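## 3.2 天板の木目と「汚れの見えにくさ」

さて、ここからは天板の話になります。前節では引き出しや棚の使われ方を見てきたのですが、聞き取りを進めるうちに、私はだんだん机の表面そのものが気になってきました。片づけの話を聞いているはずなのに、みなさん途中から「拭いたつもりだったのに残っていた」という話を始めるのです。記録した発話は全部で1,332件、そのうち作業面に触れたものが585件ありました。半分には届きませんが、こちらから天板について尋ねる質問は一つも用意していなかったので、正直かなり驚きました。

面白いのは、同じ人が同じ机について、ある日は「きれい」、別の日は「なんだか白っぽい」と言うことです。共同研究者のMarcelino Damascenoは最初、掃除の頻度の違いだろうと考えていました。私もそう思っていたのですが、日誌を突き合わせてみると、どうもそれだけでは説明がつきません。拭いた直後に「白っぽい」と書かれた日もあるのです。そこで効いてくるのが光と木目の組み合わせではないか、というのがこの節で言いたいことです。

木目調の面では、細かい筋がびっしり並んでいるうえに、濃いところと淡いところが入り混じっています。そこへ照明や窓の光が映り込むと、筋のコントラストが弱まって、ぼんやり白んだ部分ができます。小さな白い点や短い線がそのあたりに重なっていても、傷なのか、糸くずなのか、ただの光なのか、見ただけではなかなか決められません(図4)。 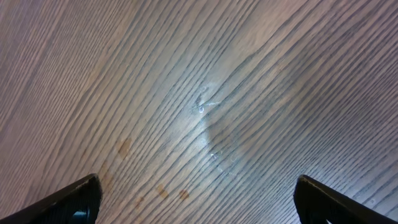 **図4** 灰色がかった木目調の面。中央付近に光の映り込みがあり、白い細かな跡が点在する。

聞き取りに戻ると、この「決められなさ」への対処は人によってずいぶん違いました。いちばん多かったのは指でなぞるやり方です。Kikthorpeの共同作業室を使っているある方は、「目で見るのはあきらめて、手のひらで一周する」と話してくれました。引っかかれば傷、動けばごみ、何も感じなければ気にしない。とても単純なのですが、これが実によくできた手順で、私も自宅の机で真似するようになりました(おかげで、ずっと汚れだと思ってこすっていた跡が古い傷だったと判明しました!)。

もう一つのやり方は、自分のほうが動くことです。椅子から立つ、首を傾ける、机の反対側に回る。光の位置がずれるので、さっきまで白んでいたところの筋がすっと戻ってきます。Rurkbergの参加者にはこちらの派が目立ちました。窓の大きい部屋なので、触るより先に体を動かすほうが自然だったのかもしれません。ただ、これは私の推測で、部屋の条件をそろえて比べたわけではありません。

Arlindo Linsには、木目の濃さをもっと細かく分けて分析すべきだと言われました。もっともな指摘です。筋が密に寄って暗く見える部分と、淡くて間隔のあいた部分とでは、同じ白い点でも目立ち方が違うはずですから。ところが今回の日誌には、天板のどの位置の話なのかを書く欄がありませんでした。「机の右のほう」といった書き込みを拾って分類しようとしたものの、位置まで読み取れたのは234件にとどまり、そこから濃淡まで確かめるのは無理でした。次の調査票には、机を上から見た簡単な図を入れて、気になった場所に印をつけてもらうつもりです。

それから、呼び名の問題もあります。参加者は「ほこり」「かす」「粉」「白いやつ」などと好きなように呼んでいて、コーディングの段階で私たちは11の語をひとまとめにして〈白い微小な跡〉としました。少々味気ない名前ですが、傷と付着物をこの段階で分けてしまうと、参加者自身が迷っている様子が消えてしまうのです。次節では、この迷いが実際の拭き方、とくに同じ場所を何度もこする動作とどう結びついているかを見ていきます。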